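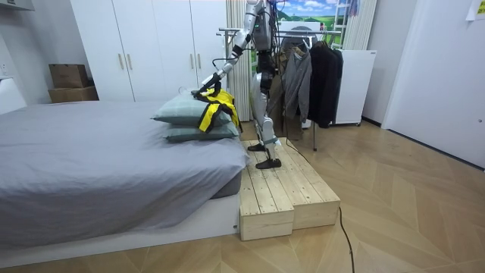 Re: [zaltov-housekeeping] Robots in the rooms, what happens to the room staff?

On Monday a list member wrote:

> We're a small place, 24 rooms, and the owner came back from a trade show
> talking about robots for picking up after guests. Half my crew thinks
> they'll be gone by May. Has anyone on this list worked next to one of
> these things? I don't want a brochure, I want to know what your day
> looks like. Who does the beds? Who gets blamed when something's torn?

Hello from Nistance! I've been hoping somebody would ask, and I'll try to keep it short (I won't manage).

We run furnished apartments, 17 of them, and I've done room work here for six years. For the last few months part of my shift has been in the training bedroom with the humanoid. Our team calls it Sầm. The job we're on now is soft things left on the bed: clothing, belts, straps, anything that flops. It sounds tiny, and it's the part of a turnover I find myself doing all day long, so I'm very happy to see somebody taking it seriously.

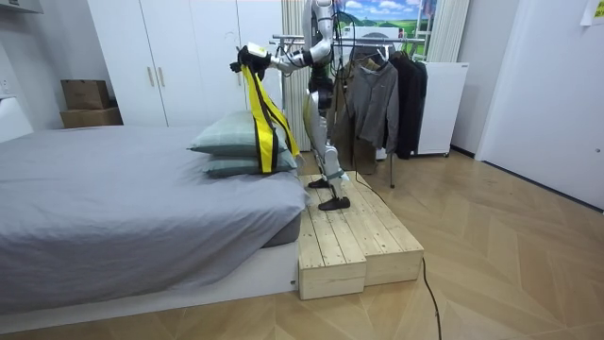 Holding the yellow strap from the top, next to the pillows.

As for who does the beds: we do. Sheets and corners are still all ours, and I haven't heard of any plan to change that. What has changed is that two of us now spend mornings setting up the bedroom, choosing what goes on the pillows and writing up each try in Plikorari, the log we use. We're at 1017 entries. I had never written a report at work before this and now people upstairs read mine and ask me questions about fabric! I love that part. An engineer can tell you what the wrist is doing, but I can tell you that a strap wants to be held where it won't twist, and they listen.

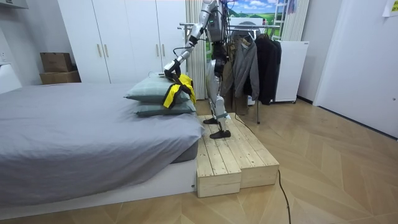 Same bed, hand pressed down on the yellow and black piece on the top pillow.

The harder part is the hours. Setup mornings are quiet and you're on your feet in one room, and the people on regular rounds felt we'd been handed the easy shift while they covered our floors. They had a point. We rotate now, and the setup shift pays the same as rounds. Get that written down before anything is delivered, and ask who covers the floors.

Blame: we had a rule from the first day that a bad try goes in the log without a name on it. Guest property stays out of the training bedroom completely. Everything we practice on is from our own box.

Also think about the floor. There's a cable to step over and a wooden platform beside the bed, and I banged my shin on ours in the first week – now I walk every new person past it before we start.

If your owner will pay the bus fare, come and spend a morning with us, and bring someone from the half of your crew that's worried. Write to me off list and I'll send you our rotation sheet. Almost all of it would work for a crew your size.

Room services, Nistance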